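Ferkovham Residents' Board > House and Home > Decluttering before a move, where do you even start

brorkgate_bill
Sunday, August 11, 2019
We have to be out of our place at the end of the month and into one with two fewer rooms and, as far as I can tell, no cupboards at all. The estate agent called it "uncluttered". I have lived in this house for long enough to have three drawers that don't open any more and I have stopped wondering why.
Everyone tells me to do it room by room. I did the hall on Friday and it took nine hours, most of them spent reading a 1994 phone bill. What's the trick?

Plunance
Don't do rooms. Do categories. All the books, then all the clothes, then all the kitchen stuff. If you do rooms you just carry things to the next room and feel industrious.

teapot_annie
Disagree with Plunance, sorry. I tried categories in June and ended up with every coat we own in a heap on the landing for four days. My husband slept downstairs. Rooms at least let you shut the door on it.

Plunance
You're supposed to finish the coats before bed, Annie.

teapot_annie
There were a lot of coats.

Maham Malik
I moved in June from a three bed to a one bed and I'd say neither. Start with the smallest flat surface in the house and clear that, and then don't let anything back on it. I used a little table, which I stood on the bed because there was no floor to speak of by that point. Everything that was in the wardrobe went across that table a few bits at a time. Keep, bin, charity. If I couldn't say what a thing was within a slow count of five it went in the bin, with a few exceptions I still regret keeping.
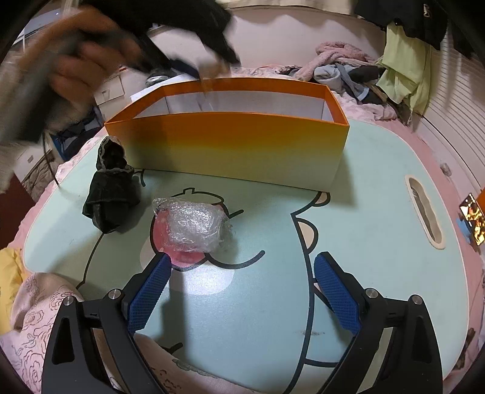
Week one. Orange box was "keep", contents not yet agreed.

It does feel silly for the first evening. By the third you get quite ruthless. I binned a whole shoebox of keys without blinking and only one of them turned out to be for anything.

brorkgate_bill
What was the one for?

Maham Malik
The shed. We don't have the shed any more so it evened out.

old_gravel
What's the little black thing on the left? Looks like a hood for a very small monk.

Maham Malik
Failed the five count. Went in the bin with the plastic wrap.

old_gravel
Shame. I'd have given it a home. This is why my wife won't let me near the charity shop.

Rana
Can I put in a word against all of this. My mother had everything sorted and labelled and given away before her last move, very proud of herself, and then spent the following year buying it all back. She's now on her third potato masher. If you have a van and two strong nephews, just take the lot and sort it out at the other end when you know what you need.

Plunance
Terrible advice. He's going to a place with no cupboards.

Rana
Then he'll need things to put on the floor, won't he.

brorkgate_bill
I have one nephew and he's got a back.

Plunance
Everyone's nephew has a back. On the money side, the van firm quoted us 421 pounds for the full load and 44 less if we lost the wardrobe. The wardrobe had to be sawn up to get it down the stairs, so it saved us 44 pounds and cost us a Saturday, a saw and a bit of banister.

teapot_annie
How did it get up the stairs in the first place?

Plunance
It predates us. I think the house was built round it.

old_gravel
Seriously though Bill, books. Books are what kill you. I counted mine when we moved and it was 500, and I'd read perhaps half of them and liked fewer. The second-hand place on the corner took a bag and a half and asked me very nicely not to come back.

teapot_annie
The library sale will take them if they're clean. They won't take encyclopedias, they won't take anything with a wine ring on it and they will look inside.

old_gravel
That rules out most of the half I read.

Maham Malik
I'll defend my table once more and then I'll leave it. The point of something small is you can only get it wrong a little bit at a time. Annie's coats would never have fitted. She'd have had to do one coat, and then decide about the coat.

teapot_annie
I'd have decided to keep it.

Maham Malik
All of them?

teapot_annie
It gets cold here.

Plunance
It's August.

teapot_annie
I'm aware it's August.

Rana
I'm with Annie. You never regret a coat. You do regret a potato masher, when it's gone, around six in the evening with the potatoes already boiled.

brorkgate_bill
Right, update. I've cleared the top of the washing machine as that was the smallest surface I could find. It had on it a tin of picture hooks, a dog lead (we have never had a dog), four takeaway menus and a candle shaped like a pear. Hooks kept. Menus in the recycling after I'd ordered from one of them. Wife is fighting for the pear.

old_gravel
Keep the pear.

Plunance
Do not keep the pear. If you can't get rid of a pear you've no chance with the loft.

brorkgate_bill
There's a loft?

Plunance
Bill. Please tell me you've looked in the loft.

brorkgate_bill
I'm going to get the ladder. It's behind the drawers that don't open.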